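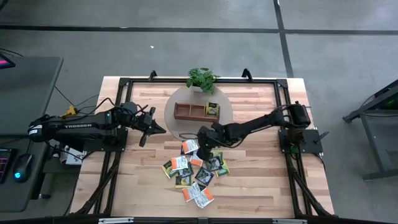

드롤렐(Drollel) 오픈데이에 다녀왔습니다! 2월 바람이 꽤 매서웠는데, 문을 열고 들어가자마자 안내해 주시는 분이 따뜻한 루이보스를 한 잔 쥐여 주셔서 금세 풀렸어요. 드롤렐은 집과 사무실의 작은 살림, 그러니까 서랍이며 선반이며 차 코너 같은 걸 연구하고 꾸며 보는 공방 겸 작업실입니다. 입장객은 한 번에 최대 33명까지만 받아서 복도가 붐비지 않는 것도 좋았고요.

제가 제일 오래 머문 곳은 역시 차 정리 테이블이었습니다. 저는 집에 티백 상자가 너무 많아서 찬장 문이 안 닫히는 사람이거든요(남편은 포기했습니다). 그래서 칸이 나뉜 나무 차 상자만 보면 눈이 번쩍 뜨여요. 밝은 나무 상판에 불그스름한 갈색 상자라니, 색 조합부터 마음에 쏙 들었습니다. 초록 잎이 오글오글한 작은 화분까지 곁에 있으니 차 코너가 확 살아나더라고요. 우리 집에도 당장 화분 하나 들여야겠다고 메모해 뒀습니다.

낱개 포장 봉지를 보는 재미도 컸어요. 겉종이가 한 장 한 장 작은 포스터 같아서 버리기 아깝다는 말, 저만 하는 건 아니겠죠? 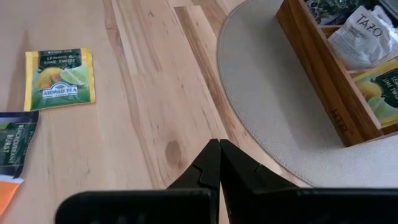

아마드 티의 레몬 & 라임 트위스트. 왼쪽 끝에는 블랙커런트 버스트도 살짝 보인다.

레몬과 라임 그림이 얼마나 상큼한지, 보기만 해도 입안에 침이 고였습니다. 저는 과일차를 주로 여름에 얼음 가득 넣어 마시는데, 이걸 보고 나니 계절을 못 기다리겠더라고요.

13시에는 반다 구레츠키(Wanda Górecki) 선생님의 짧은 강연이 있었습니다. 주제는 '손이 가는 순서대로 놓기'. 색깔별로 줄을 맞추면 예쁘긴 한데, 매일 마시는 차가 구석으로 밀리면 결국 상자를 안 쓰게 된다는 이야기였어요. 뜨끔했습니다. 제가 딱 그랬거든요! 옆자리에 앉은 은남디 오두코야(Nnamdi Odukoya) 씨는 아침 차와 저녁 차로만 나눈다고 하셨는데, 단순해서 오히려 따라 하기 쉬울 것 같아요. 선생님은 상자를 채우기 전에 봉지를 전부 상판에 꺼내 놓고 시작하라고도 하셨습니다.
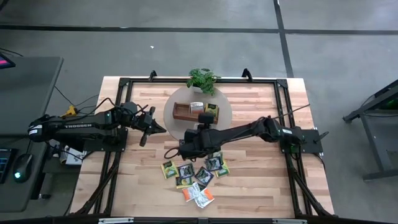

향이 강한 차와 약한 차를 같은 상자에 넣어도 되나요?
낱개로 밀봉된 봉지라면 함께 두어도 괜찮습니다. 겉포장이 없는 티백은 향이 옮기 쉬우니 뚜껑이 꼭 닫히는 통에 종류별로 따로 담아 주세요.

강연이 끝나고는 위층의 선반 전시도 둘러봤습니다. 폭 70센티미터짜리 벽선반에 컵과 주전자를 올려 보는 코너였는데, 우리 집 주방 벽에 딱 맞는 크기라 한참 줄자를 대 봤어요. 내려오는 길에 매점에서 생강 쿠키도 샀고요. 시나몬이 듬뿍 들어가서 진한 홍차랑 정말 잘 어울립니다.

집에 돌아와서는 코트도 안 벗고 찬장부터 열었습니다. 봉지를 식탁에 몽땅 쏟아 놓고 아침 차부터 골라내는 중인데, 유통기한 지난 캐모마일이 벌써 한 움큼 나왔네요. 다음 오픈데이는 가을이라고 하니 그때는 동생도 데려가려고 합니다.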